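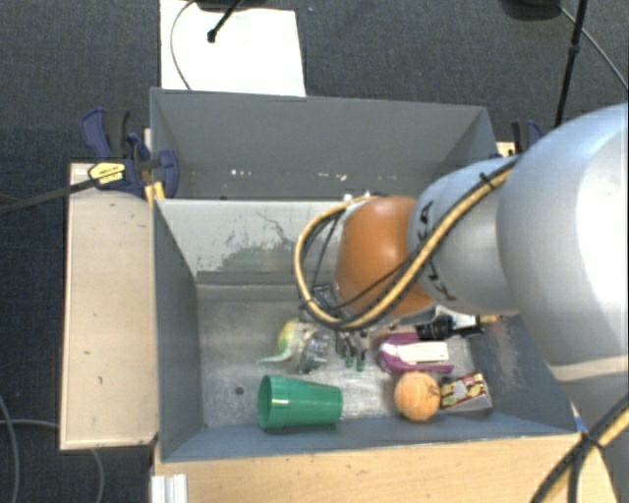 Skevesside Opens Its Household Lending Shelves for the Winter

FOR IMMEDIATE RELEASE
2023-12-22

Skevesside, the neighborhood lending house for everyday things, is very happy to announce that its winter shelves are open to all members, with 2,833 household items ready to be borrowed, used, enjoyed and brought back whenever you are done with them. That is up from 2,041 at the same point last winter, and every one of the new arrivals came to us from a kitchen drawer, a hall closet, a garage or a toy box somewhere in town.

Those of you who have been with us for a while will remember that we started out lending only the big, awkward things: the folding tables, the punch bowls, the extra chairs for a family dinner. Over the years members kept asking for the little things too. A green plastic cup for a picnic. An orange ball for a long afternoon with cousins. A funnel, a rolling pin, a cookie cutter in a shape you will need exactly once. We listened, and the small-goods shelves are now the busiest part of the house by a good stretch.

"People feel a bit shy about borrowing a cup," said Edit Bíró, who looks after the collection at Skevesside. "They think it is too small a thing to ask for. Then they have fourteen people coming for lunch and eight cups in the cupboard, and there they are at our counter, and we are so pleased to see them. I would much sooner lend you a stack of cups than have you buy a stack you will trip over until spring."

The open bins are back

Along with the shelves, we are bringing back the open bins, which many of you missed while the front room was being repainted. The bins hold mixed small goods that do not belong to a matching set: single cups, balls, odd lids, kitchen bits and playthings. There are 12 bins this winter. They are plain, roomy and a little scuffed from years of use, and you are welcome to rummage through them for as long as you please (children too, provided a grown-up is nearby and whatever comes out goes back in the same bin).

Anything from a bin may be borrowed for as long as you like during the winter season. There is no need to reserve ahead. Bring what you have chosen to the counter, give us your name, and off you go. Items from the main shelves still need to be written on your card, and the larger pieces, such as tables and the big soup pots, should still be reserved before you come.

Thanks to the November drive

A great deal of what you will find this season came from our November giving drive, which was held together with our friends at Petchrat, the housewares shop on the next street. Petchrat set a collection table by its door and kept it up all month, and its customers gave 700 items in all. We had hoped for half that! There were cups and bowls, of course, and also a whole family of pitchers, a set of bath toys, two picnic hampers and more balls than our ball bin could take, so some of them have been mixed in with the kitchen things until we find a better home for them.

"Our customers come in for one new pan and they go home to six old ones," said Pongsak Thongsuk, the owner of Petchrat. "So we asked them to bring one of the old ones along next time. Some of them brought a bag. One lady brought a wagon, and then she came back for the wagon the next day, which was only fair."

Our warm thanks go as well to Vulov, the laundry and linen service, which washed every tablecloth, napkin and tea towel from the drive free of charge and returned them folded so nicely that we hardly wanted to lend them out.

Looking after what we share

We ask very little of borrowers, and most of you already do it without being asked. Please rinse cups and dishes and let them dry before you return them. Wipe down balls and outdoor toys, especially after a muddy day. If something cracks or goes missing, let us know at the counter. There is no charge for ordinary wear, and a cup with a few scratches on it is still a perfectly good cup.

If you would like to give something to the collection, we are glad to take clean plastic, metal and wooden household goods, balls and simple toys in working order, and table linens without large stains. At the moment we cannot accept mattresses, car seats, or anything with a cord – our storage room is full of toasters, and we would like to see some of them go out before any more come in.

Tidy Home Evenings

New this winter is a series of Tidy Home Evenings, planned with Flimance, a small home-organizing studio that has helped us rearrange our own back room. Each evening takes one part of the house, beginning with the kitchen cabinets and moving on to the toy box and the hall closet. Guests are invited to bring a box of their own odds and ends to sort at the long table, with tea and something baked. Whatever you decide to part with can go straight into our bins, and whatever you decide to keep goes home with you, no questions asked.

The evenings are free for members and their guests. Places can be booked at the Skevesside counter, where we also keep printed lists of the winter collection and membership forms for anyone who would like to join.

Contact: Edit Bíró, Skevesside, at the front counter during opening hours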